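Call for Participants: Help Us Write Everyday Good-Practice Rules for Shared Robot Work Areas
Mellero Working Group on Robot Practice
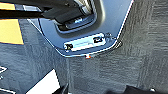 We are looking for people who work near robots, or who soon will, to spend part of this May helping us test and rewrite a set of plain rules that we have been putting together at Mellero for the last year or so. You do not need to be an engineer, and in some ways we would be happier if you weren't (we have plenty of those already, and we love them dearly!). What we need are people who will read a rule, try to follow it with their own two hands, and tell us where it stops making sense. A good deal of our draft deals with small things that many of the longer standards pass over. When a gripper finger is reaching in over a recessed metal handle, for instance, who is allowed to move the white sheet or board lying on the carpet nearby, and do they have to pause the arm first? How should floor lines be marked, and where does a label belong on a plate so that a person can still read it while the gripper is over it? We have argued over these questions for months, and it is time other people had a turn.

The draft is called the Grasow Rules, after the building where we started it, and it currently has 100 entries. That is too many. Imad Geagea, who edits the text, would like it to be a good deal shorter by the end of summer, and your comments will decide much of what stays.

What taking part involves

You would join us for five sessions, each in the morning, starting at 9:30 and finishing before lunch. In the first one we walk you through the work area, the stop buttons and the sign-in sheet. After that you will work in groups of four, going through a part of the draft while one of our operators runs the task it describes. You may ask for the task to be stopped at any point, for any reason or for none. The last session is a long conversation over coffee about what we should keep, change or throw out.

Who we would love to hear from

Warehouse and workshop staff, cleaners, teachers, maintenance people, lab assistants, safety reps, and anyone who has ever been handed a rule book and wondered who on earth it was written for. You should be 18 or older and comfortable reading in English. If you use a wheelchair, or have trouble with your hearing or sight, please do apply. Our section on warning sounds and lights was written without enough advice, and we would be very glad of yours.

What we offer

A payment for each session, your travel costs, lunch on the last day, and your name in the published rules if you would like it there. Comments are kept without names unless you tell us otherwise.

How to apply

Write a few lines to Sombat Panyasiri telling us what you do and why this interests you. No résumé, please. We read everything and we answer everybody, though it may take us a week or two.

Related calls
Session hosts wanted, Rungrueang training rooms
Reader panel: the Fekalum checklist for mobile robots
Part-time technical editor, Grasow Rules
Notes from our last open morning

Contact: Sombat Panyasiri, Mellero, Room 567 | © Mellero Working Group on Robot Practice | Back to top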